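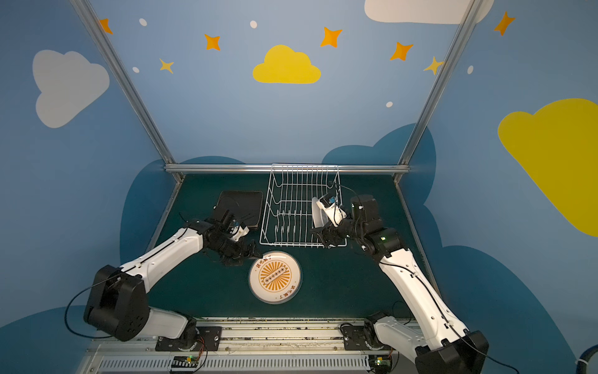

Project report: budgeting a two-arm dish station
Nandi Lekota, May 24, 2026

When our group picked the Osdale station for the term project, I figured I'd be the one writing code. Nope! I got the money. We had $3436 total and a list of wishes that ran way past it, so most of this report is about what we bought, what we skipped, and what I'd plan differently (quite a lot).

The arms ate the biggest share, no surprise there. I got quotes from Tratum and Flatley, and Flatley was cheaper until I added shipping and the mounting plates, which Tratum includes. So read the whole quote, please, all the way to the bottom. I lost a week in December because I didn't.

Next came the enclosure, and I fought for it. The rest of the group wanted to clamp everything to a lab bench and spend the $494 on spare grippers. I wanted posts and side walls, plus a grooved rail along the front so we could move a base without drilling. We went with the enclosure, and the blue cartoon sky with the stars and clouds cost us very little extra. I love it — it makes long evenings in there a bit nicer.

Cameras were the messy part. I had budgeted for one overhead, then we decided each wrist should have its own too, and that meant brackets, longer cables and cable duct. Cabling is the line I got most wrong. I had it down as "misc." Don't do that! Give it a real number, and then leave room for ties and connectors.

The dishes were the easy bit. A white wire rack, plates, a stack of black trays, all ordinary stuff. I'd buy more kinds of plates next time, because ours are too much alike for the tests Adams wants to run in the fall.

We ended with $794 unspent, and I'm proposing we hold it for replacement gripper parts and 4 extra cables. The parts list with prices is in the shared folder, and I'll update it once Tratum sends the new quote.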